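Porska sells its bench cell package as a simulation first and hardware second. Tuấn Đàm, who maintains the scenes, starts with approach height. "We set the arm above the work and leave it there until the joint limits check out."

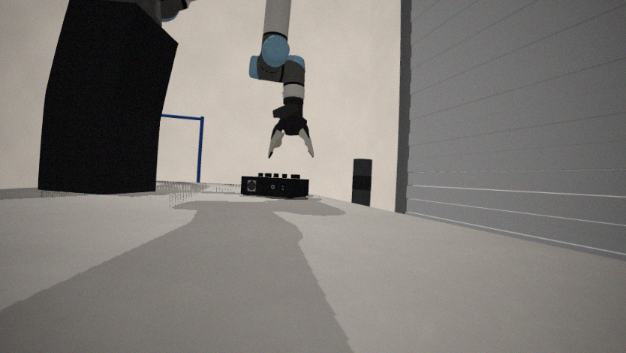 The limits come from the controller file, he says, and a buyer can overwrite them.

Slider panels are the test part. "Small knobs, short travel."
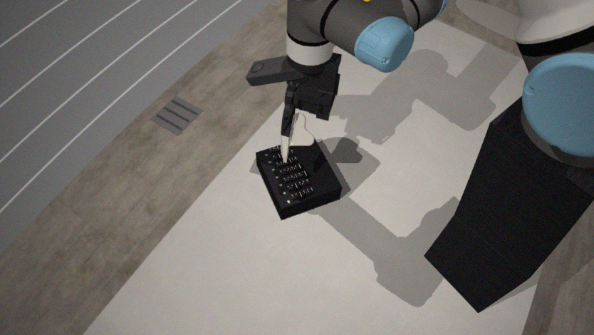
Price and support

A seat costs 920 a year, with up to 17 scenes.

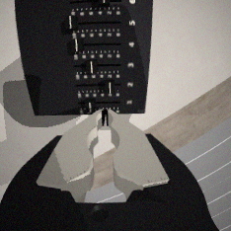

Interview by Somtochukwu Ezeani

Đàm concedes that contact is still coarse. "Friction you tune yourself." 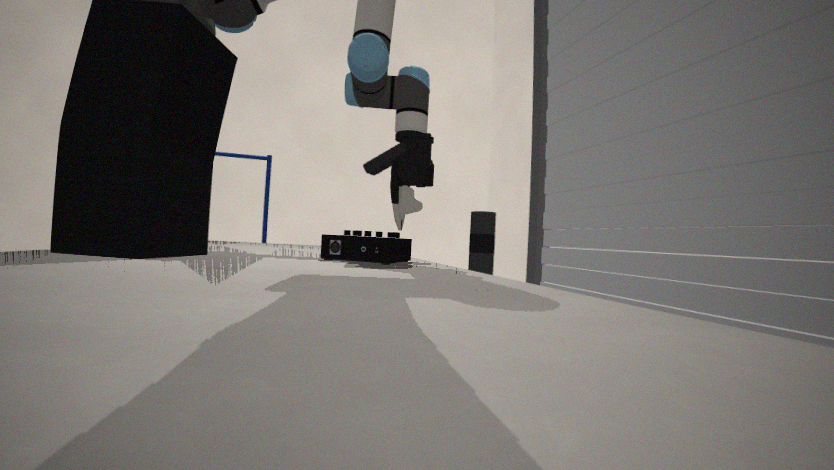

Issue 300

A contact update is due in January.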